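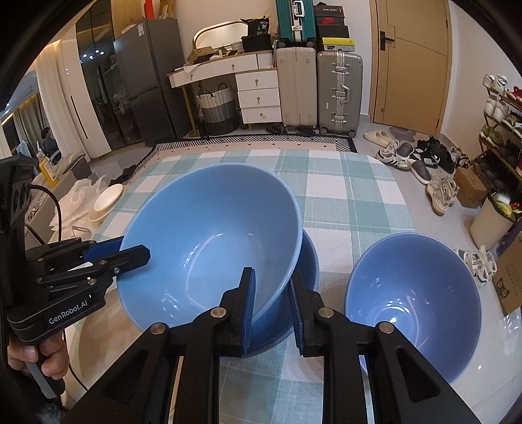
Page last changed: May

How to sort and store mixing bowls in a small kitchen

Most kitchens have more bowls than the cupboard can take, and the one you want is always at the bottom. This page sets out a way of sorting them that works in a flat or a narrow galley kitchen. It takes an afternoon at most, and you need a tape measure, a pencil, some kitchen roll and a soft cloth.

1. Get everything out

Empty every cupboard and drawer that has a bowl in it. Include salad bowls, pudding basins, the bowl from the mixer and anything you keep on top of the fridge. Put them on the table with a cloth underneath, as glass and glazed bowls mark bare wood and slide on a polished top.

Wipe out the shelves while they are empty. Warm water with a drop of washing-up liquid will do. Leave the doors open until the shelves have dried.

2. Check each bowl

Run a finger round the rim of each one. A chip on a glass or china bowl is a good reason to stop using it for food. Look at plastic bowls for deep scratches from whisks and knives, which hold grease and are hard to get clean. Enamel that has come away down to the metal will rust.

Bowls that smell of onion or curry can often be saved. Fill them with warm water and 2 tablespoons of bicarbonate of soda, leave overnight, then wash as usual.

3. Decide how many you need

For two people who cook most days I would keep one large bowl for dough and salads, two middle-sized ones for batter and marinades, and a few small ones for eggs and chopped things. If you bake for a crowd, keep a second large one. Three large bowls in a small kitchen is one too many unless they nest properly.

My own largest measures 28 cm across the top. It holds enough bread dough for two loaves with room to rise.

4. Measure the shelf
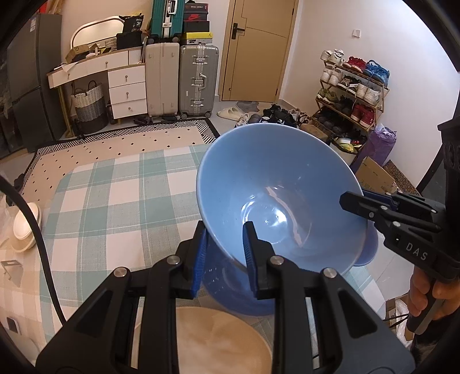
Satish Nambiar

Measure the height, width and depth of the space inside the cupboard, and take off a little for the hinges. The shelf under my worktop is 403 mm deep, so a large bowl goes in with space behind it for lids. Write the figures on a bit of masking tape inside the door and you won't have to do it again.

Then measure the bowls. Measure across the widest part, including any lip or handle. Cup marks and litre marks on the base tell you how much a bowl holds but not whether it will go through the door.

5. Nest them by shape

Bowls nest well when the sides slope at the same angle. Steep-sided basins and wide shallow bowls should go in separate stacks. Start with the largest, put a sheet of kitchen roll or a circle of felt in the bottom, and add the next size down. The paper stops scratches and makes the bowls easier to pull apart.

Keep each stack low enough to lift with both hands. Don't put metal inside glass.

If two bowls stick together, put cold water in the top one and stand the lower one in warm water for a few minutes. Twist gently. Don't use boiling water on glass.

6. Choose where each stack goes

Heavy stacks belong below waist height. Light plastic ones can go up high. The bowl you use every day can stay at the front, or on the worktop if you have the room.

If you are adding a shelf, the bracket has to go into something solid. I used a pair of Rutherford brackets and screwed them into the studs. The Hasis rack is a good choice for deep cupboards because it slides out, though the runners need 9 mm of clearance on either side and the leaflet only mentions this on the back.

7. Lids

Stand lids on their edges in a letter rack or an old toast rack. Match each one to a bowl first and throw out any that are left over.

Go through the stacks once a year. Mine get done when the weather turns warm and the salad bowl comes forward again.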